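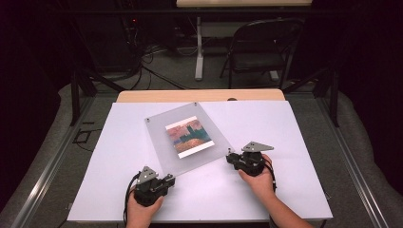 The tide gauge at Stornlow recorded to the nearest centimeter. Tuva Moen read it at 6:00 every morning and wrote the figure in the station log, then initialed it.

On Sunday the float read 249. The printed table gave 187. She checked the chain for fouling, reset the counter and took a second reading from the painted staff on the pier. It agreed with the float.

A difference of 62 had one precedent, in Kristiansen's log, the winter the Jillberg ferry was lost. He had underlined it twice and left the remarks column blank.

Moen entered 249. Under remarks she wrote: wind light, pressure normal, no ferry at berth. She picked up the telephone and asked for Wanergate.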